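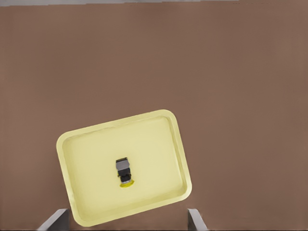 Is a hand-cranked pasta machine worth buying if you already own a decent rolling pin?

For anyone who makes fresh pasta more than a couple of times a month, a machine is well worth it. The dough comes out thinner and far more even, and a batch for four people takes less than half the time.

I've had the Baletti since January and I'm completely smitten with it, so let me get the gushing out of the way early. It is the nicest kitchen thing I've bought in years. It weighs a ton, it clamps on like it means to stay there for good, and the first time I fed a lump of dough through the rollers and a long silky sheet came out of the other side I shouted for my husband to come and look. (He came. He was polite about it.)

Before this I had a Monulach, the lightweight one with the plastic handle that kept working its way out of the socket. It did the job for a while, but the rollers were never quite parallel, so every sheet was thicker along one side and my tagliatelle cooked unevenly. The Baletti has none of that. I've measured a sheet at both edges and in the middle and couldn't find any difference.

The dial goes in clear, firm clicks. I stop two from the thinnest for tagliatelle and go right down to the last one for ravioli, where you can very nearly read through the dough. My advice is to go through every setting in order, even when you're hungry. I tried skipping a few to save time and ended up with a sheet that looked like torn lace, and dinner at half past nine.

The clamp deserves a paragraph to itself! It opens wider than most, and the jaw has a rubber pad on it, so it hasn't marked anything. Our kitchen worktop has a deep lip at the front that defeated the Monulach completely, and I used to have to set up on the end of the ironing board, believe it or not. The Baletti goes straight onto the worktop and doesn't budge, even with a stiff semolina dough. Do check yours if it has a rounded front edge, though. My sister's does, and we had to fold a tea towel into the jaw to stop it creeping.

Cutting is done with a separate attachment that slots on the front. You get two widths in the box. The wide one is brilliant: dust the sheet well with flour, let it dry for ten minutes or so, and the ribbons drop away cleanly. The narrow one is fussier. If the dough is at all sticky the strands come through joined in pairs and you have to peel them apart by hand, and I haven't really cracked it yet. Araceli Cisneros, who taught the evening class where I caught this bug, told me to use one fewer yolk for anything narrow, and that has helped a good deal.

Her basic recipe, for what it's worth, is 100 g of flour and one egg per person, kneaded for longer than you'd like and rested under an upturned bowl. I use Camacho fine flour, the one in the green paper bag, and I've been happy with it.

Cleaning. You mustn't wash it, not even a quick rinse, and the booklet is very stern on this point. I leave it out until the scraps have gone hard, then go over it with a dry pastry brush and give it a good shake over the sink. There is one corner under the rollers where flour packs in and I have to go after it with a cocktail stick. It's a nuisance, but it's a two-minute nuisance.

Now the moans. The handle is only held in by friction, the same as on every machine like this I've tried, and it falls out if you crank at an angle. The box is useless for storage once you've opened it. And the booklet's English section is a bit of a puzzle: it calls the dough "the paste" and at one point tells you to "walk it with patience", which I have grown rather fond of.

It cost me £48 at Skolska, the cookshop by the station, and they let me have a go on the one in the window first. I've seen it cheaper online, but I liked being able to turn the handle before paying. They also sell the motor that fits in place of the crank. I thought about it for a while and decided against it, as the turning is half the fun and my nephew will do it for as long as I let him.

Since then I've made ravioli with squash, an enormous lasagne for my mum's birthday, and crackers, which I hadn't expected to like so much. Roll them to the middle setting, brush with oil, scatter with salt and rosemary and bake until they blister. Next on my list is the spinach dough from Araceli's handout, once I've worked out how to get enough water out of the spinach.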